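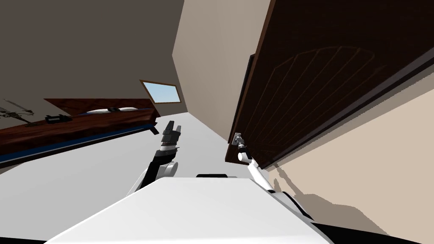
Kornél wants to know, before I write another word, whether we'd pay for this thing with our own money. He left that at the top of the shared page in capitals, so I guess that's the question for the whole entry. Short answer: one seat, maybe. Long answer follows, Kornél, get a coffee.

February 2021, Detari trial, door tasks

So this is the bedroom from the Durkine room pack, which comes with the trial license. We picked it over the kitchen ones for the door. Our own home-built sim has a door too, but it's a flat box on a hinge, and I wanted to see what a paid package does with a proper paneled one (arched recess, grooves, the works). It looks great. Whether the grooves have any collision shape behind them or are just painted on, I still don't know. The manual has one line on it and the line says "see materials," and the materials page is empty!

Setup was easier than I expected. The installer pulled everything down in one go, I pointed it at our two-arm model file, and it loaded with only the joint limits complaining. Two of the wrist limits had come through in degrees where we store radians. Fixed by hand, saved as a new copy, old one kept. Hoi-yan, if you load the old one the wrists will spin like a fan, so please don't.

Then the door. I ran 50 tries with the right arm on the handle side, stock contact settings, left arm parked with the gripper open. Got the door moving in most of the early ones and then a long dull patch where the fingers slid off. Turned friction up a notch and ran another 50, which went better, but now the hinge feels sticky and I suspect I'm just hiding the problem. The hinge has its own damping value tucked away under "furniture" and not under "joints" – took me most of a morning to find it. Write that down somewhere better than here.

Things I liked: the reset button puts everything back where it was, including the pillow. Camera placement is quick, and you can hang one anywhere on the robot and roll it to any angle you please. Shadows are soft and don't cost much. The log files are plain text, so my old plotting script read them with a one-line change (hooray).

Things I didn't like: contact forces are only reported once per step, and for a gripper on a door edge I want finer than that. Changing the door's mass means reloading the whole room. And the help desk took its time. I opened ticket 161 on the missing materials page and got back a very friendly note that answered a different question.

Price: Gosard quoted us 800 per seat per year, room packs included, support extra. Borbély is the other one on the list. Cheaper, uglier rooms, but you can edit any contact setting while it's running, and I keep coming back to that. I haven't tried our arms in it yet.

Hoi-yan asked if we could get both for a month and run the same door side by side. I'd love that. She's offered to build the matching door for Borbély if I write up the handle dimensions, which I'll do tonight.

To do:
Both-arms run, left gripper holding the door once it's open.
Ask Gosard if the trial can be stretched.
Rerun the second batch with the stock friction and lower hinge damping.
Move the radians note into the setup file.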